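Notes for Friday, student robotics session. Reet Sproģis speaking. Keep the coffee joke out this time.

**Start: what the club says it built**

The poster says "a robot that sets the table." I'd like us to read that slowly. The Elska team has one arm, one gripper and a dish, and the poster has a kitchen on it. A kitchen is a big word for a tabletop.

Say clearly that I like the students. My quarrel is with the sentence on the poster.

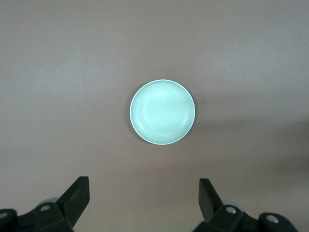 Picking up a round dish with a thin rim is a fair first task. It's also the task you choose when you want it to go well. Ask the room: who decided the dish would be on its own? Who decided on that light? (Wait. Let them answer. Kivi's team will want to jump in, let them.)

**The number**

The report gives 105 attempts. Fine. I asked for the log and got 2 pages, with no column for where the dish started. If it started in the same place every time, you have one attempt repeated 105 times.

- who reset the table between attempts?
- did a "nudge" by hand count as a success? Beda's log has a box for this. Elska's doesn't.
- who called it a success, and were they on the team?

Don't read these out fast. Last year I did and it sounded like a court case.

**Adding a second object**

Slow down for this part. The club says the move to two objects was "straightforward." I have watched four years of club projects and I've never seen that word hold up past the weekend.
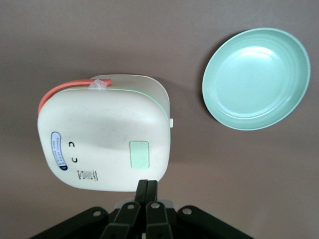 A container with a handle and a lid asks for decisions a bowl doesn't. Do you take the handle or the body? What do you do about the latch? The report gives this half a page, and most of that half page is about the bowl again.

Junell's group had 3 students on this question alone and still wrote "we don't know" at the end. Best line in any of the reports. I gave them 6 out of 6 for the write-up and a couple of people complained. I'd do it again.

**What I want from the next round**

Start positions written down before the attempt. Failures kept in the log, with a word or two on what went wrong. Somebody from another team doing the scoring, even for one afternoon.

And change the poster. "Moves a dish" would do.

If there's time: the June demo, and why I still don't trust demos. If not, skip to questions.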